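Neanderthal DNA and being a morning person?

houda_g
Posted in: Human Origins > General chat

So my cousin sent me one of those spit-in-a-tube kits for my birthday and the results page has a whole section on Neanderthal ancestry. Apparently I have more than 69 percent of their other customers, and it says some of my variants are "linked to waking early." I do wake up at 5 every single day and always have, even in college! Is there anything to this or is it horoscope stuff? I read a bit about Neanderthals in May when my book club did a novel set in the Ice Age, but I'm no scientist so please go easy on me.

Driss Hajji
Mostly horoscope stuff, sorry. The percentile only ranks you against other people who bought the same kit. Most people with ancestry outside Africa carry a percent or two of Neanderthal DNA, and the gap between a "high" score and a "low" one is tiny.

kalliopi_s
I'd push back a little on Driss. There really is published work tying some of the older variants to body clock genes, and the idea is kind of lovely. Neanderthals lived at higher latitudes for a very long time, where day length swings a lot over the year, so a flexible clock might have helped them. Some of those variants show up more often in people today who say they're early risers. I wouldn't call that a horoscope! 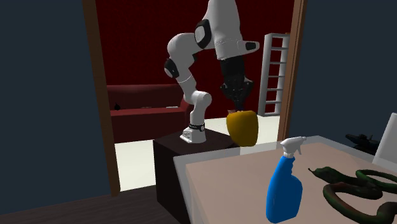 Where I do agree is that it's a nudge at best. My sister and I took the same test, her number came out higher than mine, and she can't get out of bed before noon. Kids, work, coffee, how bright your bedroom is, all of that is going to swamp a handful of old variants.

Driss Hajji
"People who say they're early risers" is the problem for me. That's a survey answer. I've told surveys I exercise.

nesma.k
lol Driss. But with a big enough sample the noise in the answers mostly washes out, doesn't it? I thought that was the whole point of those huge studies.

Driss Hajji
Random noise, sure. It won't fix it if older people answer differently from younger ones and you don't adjust for it properly. I know they try to. I'm just grumpy about how it gets sold on a results page.

Asmaa Fahmy
Houda, does your page list the actual variants or only the summary? Mine had a download button way down at the bottom. I got a spreadsheet with 473 rows and understood maybe 20 of them, but you can look each one up.

houda_g
Found it, thank you Asmaa! Kalliopi, do you remember what the paper was called? I'd like to bring it to book club.

kalliopi_s
Not off the top of my head, I'll dig through my bookmarks tonight and post it in here.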